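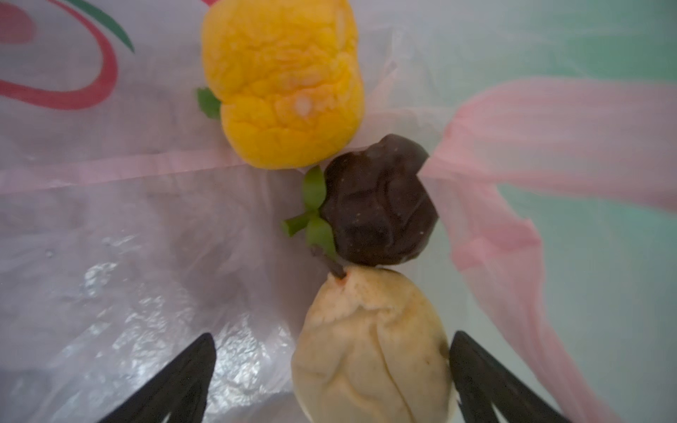
Feltance sells its two-arm tabletop kit in a base version and with an extended support plan, and I need to decide on the plan before the trial period ends in April. The kit itself does what the data sheet says on rigid parts. My use is unpacking shopping bags into a basket, and the results there are mixed. Soft items such as the pear between the fingers compress before the current limit trips, so the controller reports a closed grip at a width I did not set. A thin bag under the item makes it worse, as the fingertips can pick up a fold of plastic along with the produce. The plan includes remote tuning of the grip settings. Has anyone used it for soft goods, and did it cover bags as well as the items in them?
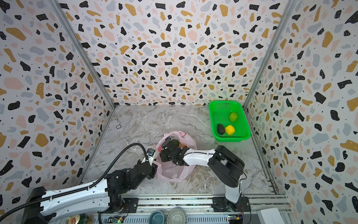 Both arms at the bag, basket toward the back right.

Both arms run the stock black grippers with default settings: grip current at 100 percent, closing speed at 100 percent. Out of 134 logged picks, the ones I flagged for review were nearly all bag contact.

Posted by Dorian Chauvin

Grorkberg
I would not pay for it. Lower the current and you are done. Mine came through the reseller, Mac an tSaoi, and they threw in a setup call anyway. Have you updated the firmware?

Dorian Chauvin
Firmware is current. Lower current helps with the produce but the fingers then lose the bag when one arm has to move it clear of the counter. I have one profile per arm and no way to switch it mid-task from the supplied software. Soft pink material held close to the wrist camera also blocks much of that view, so I can't rely on it to confirm what is in the grip.
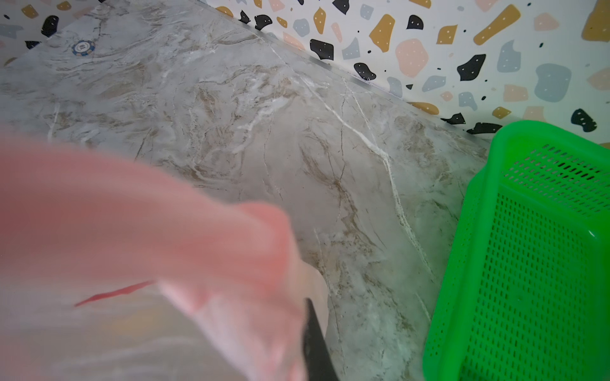 Aroha Hinds
The plan covers grip profiles, and profile switching is part of it. You get 5 slots per arm and a call that selects a slot from your script. I run a low-current slot for foam and soft plastic parts and a stiffer one for film. Closing speed matters as much as current: at full speed the fingers overshoot on anything that gives.

Two limits to know before you sign. The tuning session is done on item samples you list in advance, and bags were treated as packaging, so I had to ask for film to be added. Get that in writing. The plan also excludes third-party fingertips. I had Clurnach pads fitted and was asked to put the stock ones back before the session.

For the camera, use the fixed view to confirm the pick and keep the wrist view for the approach. The plan won't change that part. If the base version lets you edit the profile file by hand, try that first with the arm stopped between tasks. It is slow, but it will tell you if switching solves your problem before you pay for it.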